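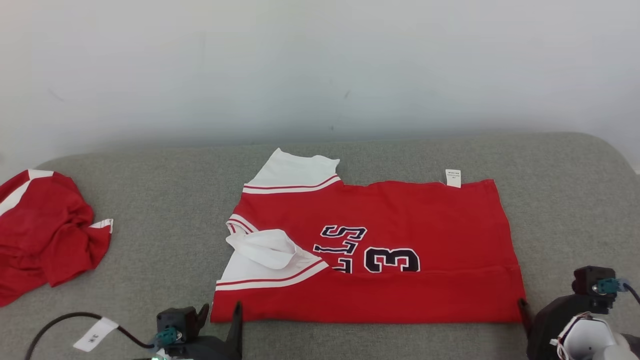 Foto: Rácz / Bildarchiv Horndale

Rote Trikots färben ab, wie wasche ich die richtig?

Hallo zusammen,
ich hab dieses Jahr den Waschdienst für unsere Basketballmannschaft übernommen (keine Ahnung, warum ich da so laut Ja gesagt habe) und jetzt stehe ich da mit einem Sack voll roter Trikots. Nach der ersten Wäsche waren die weißen Socken meines Sohnes rosa, na super. Zwei Trikots haben außerdem unter den Armen so einen Muff, der auch nach der Maschine noch da ist. Gewaschen habe ich bei 40 Grad mit Vollwaschmittel von Dimix. Weichspüler ja oder nein? Und darf sowas in den Trockner? Bitte keine Tipps mit Reinigung, das zahlt mir der Verein nicht.
Prakberg77

3.176 Aufrufe

waschbaerin_ost
Oh je, das Vollwaschmittel würde ich als Erstes weglassen! In den Pulvern steckt meistens Bleiche, die ist für weiße Sachen gedacht und macht Rot auf Dauer stumpf. Nimm ein flüssiges Color- oder Sportwaschmittel, 30 Grad, Trikots auf links, und die ersten paar Male wirklich nur Rot mit Rot. Weichspüler bitte nicht, der legt sich auf die Kunstfaser und dann hält sich der Geruch erst recht. Gegen den Muff hilft bei uns Einweichen: eine Schüssel lauwarmes Wasser, ein Schuss klarer Haushaltsessig, eine Stunde liegen lassen, danach ganz normal in die Maschine. Ich mach das seit Jahren mit den Handballsachen meiner Töchter. Und nie über Nacht in der Sporttasche lassen, das ist bei uns der eigentliche Übeltäter gewesen ...

Kellerkind
Trockner nein. Aufhängen, fertig.

trommelwirbel
Trockner kommt aufs Etikett an, bei meinen steht schonend drauf und das klappt. Bei Aufdrucken wär ich aber vorsichtig, die Nummern werden gern rissig, und gebügelt wird da bei mir schon gar nicht direkt drüber. Zur Drehzahl noch: Ich gehe auf 1.000 runter, dann sind sie weniger zerknittert. Die Socken würd ich übrigens gleich mit Entfärber behandeln, solange sie noch nicht im Trockner waren. Bei mir ging das Rosa fast komplett raus, nur am Bündchen sieht man noch was.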